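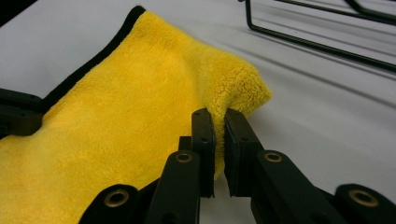 Microfibre care, a short thread. Mostly laundry, a bit of folding.

Wash them on their own. Cotton sheds lint and the pile holds on to all of it. One bath towel in the drum will undo a whole load.

No fabric softener. It coats the fibres and they stop picking up water. If a towel has already had softener, 2 plain washes usually bring it back.

Liquid detergent, small dose, 40 degrees at most. I use the Zakier unscented. Powder can leave grit in a deep pile and grit scratches paint.

Drying: low heat or a line indoors. High heat stiffens the tips and you will feel it on the back of your hand before you see it.

Folding. Flat table, wiped first. Halves, then thirds, bound edge inside - the binding is the part most likely to mark a soft finish. Shake the pile up before the last fold or it sets matted.

Storage: lidded box, one colour per job. Yellow is drying only in our unit, the old Phuthong greys do wheels and sills.

Retire a towel when the edging starts to lift. Cut the trim off and it does another 20 washes as a floor rag - loses a few threads, fine for that.

Glass cloths are a different weave and need a separate thread. Will do that in October.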